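Clevgate Home Notes
Kitchen: Cups and Shelves

What the robot people know about your cupboard

My sister-in-law's friend Bindu Kotian works on a project called Poojary, where they teach robot arms to handle crockery. She came to dinner in January, watched me load the dishwasher, and said nothing in a way I found very loud. A week later she sent me the group's write-up on picking up cups, which I read in the bath, and most of it turned out to be housekeeping. 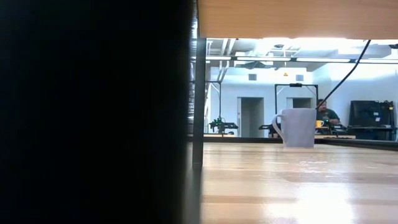
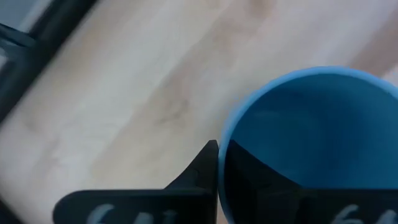 Top: a white mug on the wooden table, under the shelf. Bottom: gripper fingers on either side of a blue rim.

The question in the paper is a plain one. If you teach a robot by guiding it through a job over and over, does it matter whether you are tidy about it? They collected 916 guided pickups. Half the teaching was done with every cup put back on the same spot. For the other half, the cups went down wherever the person's hand happened to leave them, handles pointing at all corners of the house. Then the robot was sent off to try it alone.

The tidy-taught robot was superb as long as everything stayed put. Move a cup up to 5 inches and it closed its fingers with great confidence on nothing. The messy-taught one learned more slowly and looked worse for the first stretch, but it managed 86 pickups out of a hundred with the cups moved about. I have been married to both of these robots, in a sense, and so have you if you have ever rearranged a kitchen without telling anyone.

Now for the part you can use.

Pick it up by the rim, empty only. Their gripper takes a cup with one finger inside and one outside. It works on anything with a plain edge, and it means you don't need room for your knuckles between one cup and the next. On a crowded shelf that buys you an extra cup per row. Don't do this with hot coffee, and don't do it with a cup you're about to hand to your mother.

Park handles at an angle. Straight at you looks smart in a catalog. Turned a little to the side of your good hand, the handle is where your fingers are already going. Lefties, turn yours the other way and let the rest of the household complain.

Leave a finger's width in the front row. The paper has a long section on failed grasps, and the biggest heap of them came from cups touching their neighbors. The outside finger had nowhere to go. I measured my own finger against my own shelf and had to evict two souvenir mugs. The Ledside Pottery Fair one put up a fight.

Shiny tables tell lies. A glossy top throws the ceiling lights back at you, and the group found that the robot did worse at the times of day when the glare was strongest. People do better than that, but I have set a glass down half off the counter at 7 a.m. and I blame the varnish. A cork mat where you pour is cheap. So is moving the lamp.

Don't practice only the easy version. This is the actual finding, and it applies to anybody small you are teaching to set the table. If you always hand a child the cup the same way round, they learn that one cup, that one way round. Let them fetch from the wrong shelf. Use the unbreakable ones for the first 10 dinners or so. Bindu says the messy training cost them a lot of crockery, and she would not tell me the number.

Slow down at the last inch. The arm travels quickly and then creeps when it gets near the cup. I had been doing it the other way round for thirty-odd years, dithering in the air and then snatching. Chips on the rim have dropped off since I changed, though I also threw out the chipped ones, so take that as you like.

One thing the paper doesn't cover is washing up. I asked. Apparently wet cups are a separate project, called Skirnadari, and it is not going well. I found that very cheering and went and dried the pans.

Readers' corner: several of you asked whether cups should be stored rim up or rim down. Rim up if the shelf is clean and you use them daily, rim down if they sit there for weeks. The rim grip only works on the first sort, of course. My good teacups are rim down behind the fondue set, where no finger of any kind has reached them since the wedding.

Next month: lids, and where the matching ones go.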